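Stekovdale workshop keeps its hand-held gripper in good order

The small team at Herimura's Stekovdale workshop has finished going over its hand-held gripper tool, and they were kind enough to let us hear all about it over a pot of tea. It's a modest sort of machine, but it gets plenty of use, and Mylene Tolentino, who looks after it, has grown rather fond of it over the years.

The routine she follows was written up in January, after a finger worked its way out of line during a long stretch of desk work. Every 168 hours of use, the gripper comes in for what Tolentino calls its "sit-down". She wipes the finger pads with a damp cloth, checks the ribbed sections for nicks, and goes around the fasteners on both mounting plates with a small hand driver. The whole business takes 15 minutes if all is well, and a good deal longer if she gets talking (she admits that she usually does!).

The bigger job this time was setting the opening again. The fingers are opened and closed 5 times, the tips are compared at their widest, and then the lens is cleaned and the view is checked over an ordinary desk.

"I like a real desk for it, with all the usual bits and pieces," Tolentino said. "You want both tips in the picture when it's wide open, and you want to see the colour of the pads properly."

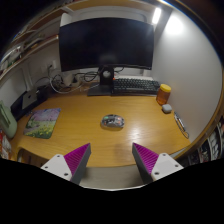 How often do the ribbed fingers need to be replaced?

Tolentino changes them after 2000 grips, or sooner if she finds a split in the ribs, and she always fits the two as a pair.

Spare fingers come from Dostell, and the workshop has a new set put by on the shelf for the winter. Anyone with a gripper of the same kind is welcome to drop Tolentino a line for a copy of her check sheet.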